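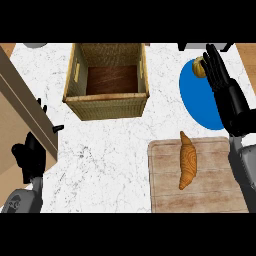 3. Materials and Methods

Figure 1. Woven basket with side handle slots, on a marble countertop (computer rendering, seen from directly above).

3.1 How I ended up studying bread storage

I should say up front that I came to this topic through my own kitchen. I'd been keeping sourdough in a plastic bag for years, and the crust went leathery by the second day, and I grumbled about it to Nele Bauerfeind over lunch until she told me to go and measure it. So I did. What follows is the household arm of the Lastgate study, which looks at how people in ordinary homes store a cut loaf and how quickly they stop wanting to eat it. The lab arm, with the texture analyser and all the proper moisture work, is Pramila Kanaujia's, and she writes it up separately (I'm not touching her numbers here, she'd have my head).

There's a fair bit of older work on staling, most of it done on white tin loaves under controlled humidity. It's good work and I've leaned on it. But hardly any of it asks what happens once a loaf gets home, where it's sliced a bit at a time, left next to the kettle, and put away by whoever happens to be last out of the kitchen. That's the part I wanted.

3.2 Households

We signed up 84 households through a notice at two bakeries and a community newsletter. Five dropped out before the first loaf, mostly because they were moving house or going on holidays, so 79 finished. I didn't try to balance for family size, and I regret that a little, as the bigger families got through their bread before the later scoring days came round. I'll come back to that in the discussion.

Everybody was asked to keep their usual routine apart from where the bread lived. No special knives, no new toaster settings. If they normally left the loaf cut side down on the board for an hour after breakfast, I wanted them to keep doing it.

3.3 Storage types

Each household worked through four kinds of storage in a random order: an open basket like the type in Figure 1, a lidded tin, a cotton bag, and a plain plastic bag. For the basket condition, people draped their own tea towel over the top. I left the choice of tea towel to them, and Dirk Ackermann told me quite firmly that this was sloppy. He's probably right! Linen and terry towelling don't breathe the same way, and a folded towel holds in more moisture than a single layer. In my defence, a home study where I post out standard tea towels starts to look a lot like a lab study with worse lighting.

Baskets also vary in how tight the weave is and whether the bottom is solid or open. A solid floor means the underside of the loaf gets very little air, and we saw people prop the bread on a small rack to get round this — three of them without being asked. I've left those households in, and noted them in the diary records.

3.4 The loaves

All loaves came from the same baker and the same recipe, a plain sourdough at 778 grams baked weight. Yannick Ferrand handled the baking schedule and was extremely patient with me when I changed the delivery days. We picked an unseeded dough so that nobody's scores would be coloured by how they feel about caraway. Loaves were handed over uncut and fully cooled, in a paper sleeve, and the sleeve was to be thrown out on arrival.

3.5 Scoring

People kept a paper diary. Once a day they cut a fresh slice, discarded the exposed face, and scored crust and crumb separately on a nine-point scale running from "wouldn't eat it" to "as good as the day it came". They also ticked a box if they'd chosen to toast it. The toast box was Rosemarie Tiedemann's idea and it's turned out to be my favourite bit of the whole diary. Plenty of people will score a crumb as perfectly fine and then quietly toast it anyway, and I think that tells you more than the score does.

Any visible mould ended that loaf's run straight away. I asked for the date and the spot where it was first noticed, and the answers were wonderfully varied in their handwriting and level of detail.

3.6 Kitchen conditions

Each household had a small temperature and humidity logger, placed on the bench near the bread and well away from the stove. The first round started in September, when the kitchens were mild, and the last diaries came back the following autumn. I've treated the season as a block in the analysis. Nineteen of the loggers lost part of their record to flat batteries, and for those homes I used only the days with complete readings.

3.7 Analysis

Crust and crumb scores were fitted in separate mixed models, with storage type and day as fixed effects and household as a random effect. I did look at a combined freshness score early on and dropped it. A tin keeps the crumb soft and ruins the crust, a basket does more or less the reverse, and adding the two together just gave me a row of middling numbers that hid the thing people were complaining about in their comments. Toasting was modelled as a yes or no outcome with the same terms. The diary comments were read twice, once by me and once by Nele, and where we disagreed on a code we talked it through over the day's leftover slices.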